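Vomov and Suvarna link up on interline deal, one ticket to 257 more flights a week

For release from 6 am

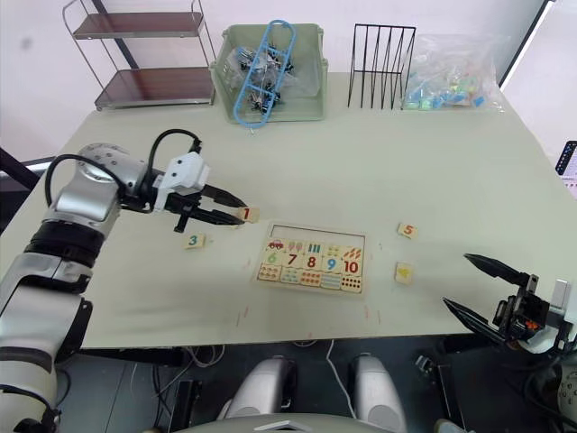
Regional carrier Vomov and long-haul airline Suvarna have signed an interline agreement starting in November. Passengers will be able to book both airlines on a single ticket, check bags through to the final stop and get both boarding passes at the first airport.

The deal puts 257 weekly Suvarna departures within reach of Vomov's regional network. Until now anyone flying in from a Vomov town had to collect their bags, walk them across the terminal and check in again. Plenty of missed connections that way. Plenty of complaints too, and we read them.

Bookings open at noon on the first day of November through both airlines' websites, both call centres and all travel agents on the Ponex reservation system. Agents using other systems will get access in the new year.

What's covered

Flights from all Vomov regional ports that connect through Uvberg, our main hub. Suvarna operates from the same airport but from the other end of the building, gates 30 and up. Minimum connection time is 75 minutes domestic to international and 90 minutes coming the other way, which allows for customs and the walk.

Bags will be tagged to the final destination on outbound trips. On the way home, passengers still need to pick up their bags at Uvberg for customs and biosecurity, then drop them at the transfer desk just past the exit doors. The desk will be staffed from 5 am until the last Vomov departure of the night. It has been moved closer to the doors after feedback from the trial.

If a Vomov flight runs late and the connection is missed, Suvarna will rebook on its next flight with seats, no extra charge. Same thing in reverse. If that means an overnight stay, the airline that ran late pays for the hotel and meals. This only applies when both flights are on the one ticket. Two seperate bookings are still two separate bookings, and we can't help much there.

The trial

A trial ran over winter on three regional routes. 731 passengers travelled on through tickets, and 697 of them made their booked connection. The other 34 were rebooked, most of them on the same day. Fog at Uvberg accounted for one bad morning that made up more than half of those.

Staff at the regional ports were trained on the new check-in screens during the trial and the remaining ports will be done by the end of the month before launch. Some of the smaller ports have one printer. Spares are on the way.

Fares

Through fares start at $600 one way in economy, including taxes, from any Vomov port to Suvarna's closest overseas destination. Sale fares are limited and won't be available on every flight or in school holidays. The full fare table will be on both websites when bookings open.

On most routes the through fare is lower than buying the two legs on their own. Not all of them. Customers flying from the two ports nearest Uvberg may find little diffrence, and for them the main gain is the baggage and the rebooking cover.

Child fares apply from two to 11 years. Infants under two travel on a lap at ten per cent of the adult fare on Suvarna flights and free on Vomov flights.

Baggage

Suvarna's allowance applies to the whole trip when it's on one ticket. So 30 kg in economy, including on the Vomov leg, where the usual limit is 23 kg. No single bag over 32 kg. Carry-on is different: Vomov's smaller limit of one bag up to 7 kg still applies on its turboprops because of the size of the lockers. Larger cabin bags will be tagged at the aircraft steps and handed back on arrival at Uvberg.

Prams, car seats and mobility aids are carried free on both airlines and do not count toward the allowance. Please tell us about powered wheelchairs at least 48 hours ahead, with the battery type and the weight. Turboprop hold doors are narrow and we need to check the chair will fit before you get to the airport.

Sporting gear can be booked through on request. Surfboards over 2.1 metres can't travel on Vomov's smaller aircraft. Bikes can, boxed.

Frequent flyers

Members of Suvarna's program will earn points on Vomov flights that are part of a through ticket. Vomov doesn't have a program of its own and has no plans to start one. Points can't be spent on Vomov flights at launch. Both airlines are looking at this for next year, no promises on timing.

Lounge access at Uvberg is unchanged. Suvarna business passengers and top-tier members can use the Suvarna lounge before an international flight, including when they've arrived on Vomov. It opens three hours before the first departure.

Existing bookings

Customers who already hold two tickets for travel after launch can ask to have them joined into one. Call either airline. There's no fee for this if the request is made before the end of November and the connection meets the minimum time. If the connection is too short, we'll offer a change to an earlier Vomov flight where there are seats, with no fare difference.

Bookings made through a travel agent need to go back to the agent. We can't touch those, sorry.

Schedule changes

Vomov will retime four morning arrivals into Uvberg to meet Suvarna's midday departures. Changes are between ten and 35 minutes. Affected customers will get an email or a text once the new times are loaded, and can move to another flight the same day or take a refund if the new time doesn't suit.

One late evening departure will also move back by 25 minutes so passengers off Suvarna's last arrival can get home that night instead of staying over. The airport has agreed to keep the regional security lane open to match. Parking shuttle hours at the regional ports are set by the councils, so check locally if you're landing after 10 pm.

No routes are being cut as part of the agreement. No aircraft are being added either, at this stage.

What's not covered

Charter flights, freight, and Vomov's seasonal weekend services are outside the agreement. So are flights Suvarna sells but other airlines operate. Pets can't be checked through; they'll need to be booked with each airline and collected in between. Unaccompanied minors aren't accepted on through tickets for now. Passengers under 15 must travel with an adult for the whole trip.

The agreement runs for three years with an option to extend. It is an interline agreement only, meaning each flight keeps its own airline's flight number. It's subject to final sign-off on the transfer desk lease at Uvberg, expected shortly.

For travel agents

Ponex users will see through fares under both carrier codes from noon on launch day. Tickets must be issued on Suvarna stock. Commission is per your current Suvarna contract. A fare guide and a one-page cheat sheet on baggage rules will go out by email the week before. If you haven't recieved it by launch, contact your Suvarna sales desk.

Group bookings of ten or more need to go through the groups desk, open 8 am to 6 pm. Allow two working days for a quote.

Media enquiries

Vomov communications or Suvarna corporate affairs, by phone or through the media page on either website. Route map, aircraft photos and logos can be downloaded from the same pages. Interviews on request, mornings are best.

ENDS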